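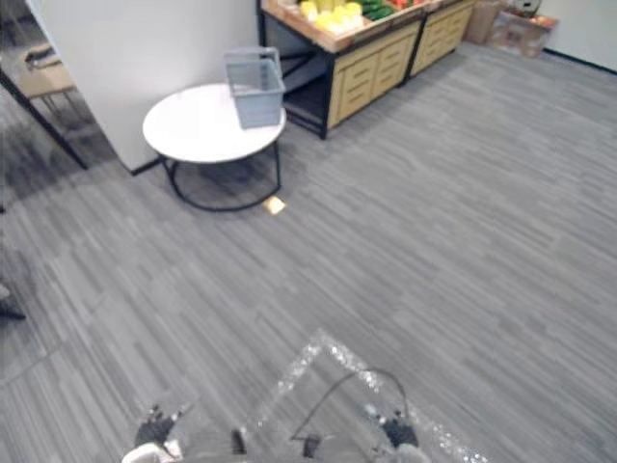 *Words by our clubs correspondent | 18th March*

The Camwood robotics club has a pretend grocery store, and I love it more than most real ones. There's a wooden shelf with yellow and red produce and a pile of green cucumbers, a gray basket up on the round white table, and a big stretch of striped carpet where the two grippers get to work. Today's headache was a sheet of clear plastic. Have you ever tried picking one of those up off the floor? Now try it with the carpet showing straight through it and a black cable looped across!

The club has 14 members this year, up from a handful who started last August, and they're all getting ready for the Sturholm Shop Challenge. The rules give each team 60 minutes and a top score of 1000. In the practice round they got 751 (I was told that number before I'd even taken my coat off), and most of what they lost went on bags and wrappers. Cucumbers they can do all day long.

So plastic it is, every session until the contest. I asked for a turn at the controls and was given one - very kindly, and very briefly. My left hand wanted to do whatever my right hand was doing, and I had to be reminded to breathe. The student next to me said to come at the crinkled edge first and forget about the middle.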